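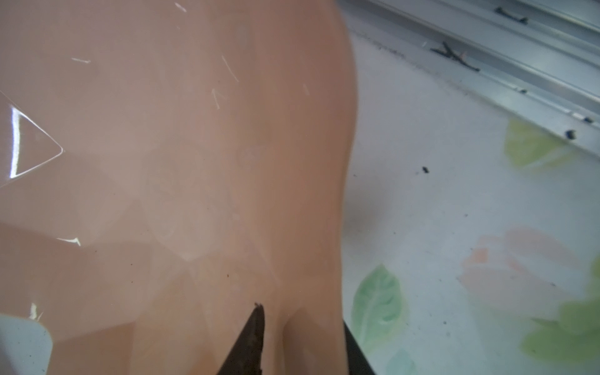 Creep of Light Carrier Bags Under a Steady Load

Johannes Visser
Second-year materials project, Atthorpe

1. Background

A thin carrier bag rarely fails at the moment it is picked up. The handles stretch over several minutes, narrow into a cord, and then either hold or part near the weld. The short-term strength of plastic film is easy to measure and is widely quoted. The slow stretch under a steady load is quoted much less often, although it is closer to what a bag goes through on the walk home.

The project set out to measure how far handle film extends under a constant load, and whether the direction in which a strip is cut from the bag makes a difference. Printed and unprinted film were to be compared as well, but this part was dropped for lack of time (see section 6).

2. Material

All bags were of the vest type, with two loop handles formed by a cut-out at the mouth. They came from a single carton supplied by Gratier and were stored flat in a drawer until needed. The supplier gave the material as high-density polyethylene. No test was made to confirm this.

Film thickness was measured with a micrometer at five points on each strip and the mean was used. Creased areas were avoided. The readings close to the side folds were consistently higher than those in the middle of the panel, so strips were taken only from the middle third.

3. Apparatus

The frame was an old Hoxha creep stand, which holds a specimen vertically between two flat clamps and applies a dead weight through a lever. The original clamp faces were too smooth for film. After several strips pulled out during trials, the faces were lined with fine abrasive paper, rough side inwards, and no further slipping was noticed.

Extension was read from a Vunance dial gauge on the lower clamp. The gauge length was 200 mm throughout. The gauge spring adds a small upward force to the specimen, and this was allowed for when the weights were chosen.

Room temperature was written down at the start and end of each run. The stand is beside an outside wall and the room cools noticeably after the heating goes off at 17:30, so long runs were started early in the morning where possible.

4. Method

Strips were cut with a new blade against a steel rule. Scissors were tried first and left small nicks, and the strips failed from them early. Each strip was marked at both ends of the gauge length with a fine pen, clamped, and left without load for two minutes. The weight was then lowered by hand on to the lever pan.

Readings were taken every ten seconds for the first minute and every minute after that. Each run lasted 40 minutes unless the strip broke first. The strip was then taken out and laid flat, and its length was read again the next day to find how much of the stretch had been recovered.

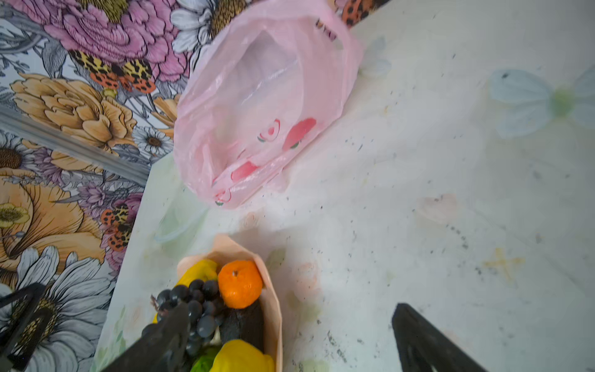
Page last changed: October

A total of 27 strips gave usable results. They were divided between two cutting directions: along the bag, from mouth to base, and across it. Three weights were used. The middle weight was chosen to give the same stress in the film as a full bag of groceries would give in one handle, assuming that the load is shared evenly and that the handle has not yet bunched together. Both assumptions are generous.

5. Results

The extension curves have the same general form in every case. There is an immediate stretch when the weight goes on, followed by a fast rise in the first minute and a much slower one afterwards. Plotted against the logarithm of time, the slower part is close to a straight line for the two lighter weights. For the heaviest weight the line bends upwards, and most of the strips cut across the bag broke before the end of the run.

Strips cut along the bag crept less at every weight. This is the expected result for blown film, in which the long molecules tend to be drawn out in the direction of winding. What was less expected was the spread between strips cut across the bag. Two neighbouring strips from the same panel could differ more than two strips from different bags. Variation in thickness accounts for part of this. The rest has not been explained.

Recovery was poor in all cases. Even at the lightest weight a visible permanent stretch remained the next day, and at the heaviest weight very little of the extension was lost at all.

The full set of readings runs to 1377 rows and is held in the project folder in the order in which they were taken. Rows marked S are from the trial runs with slipping clamps and should be left out of any further work.

6. Limits of the work

The strips were flat and evenly loaded — a real handle is neither. Film in a handle is folded and gathered, and the load passes over the edge of a hand. The weld at the side of the bag was not tested.

The temperature fell by up to four degrees during the later runs. Creep in polyethylene depends strongly on temperature, and no correction was applied. The afternoon runs are marked in the data.

Printed film needs a separate study. A few printed strips were cut, but the print covered only part of the width and its effect could not be separated from that of thickness.

7. Further work

The stand should be moved away from the outside wall or enclosed. A longer run, preferably overnight, would show whether the lighter weights reach a steady rate or go on to failure. The lever pivot also needs cleaning before the stand is used again, as it sticks slightly near the top of its travel.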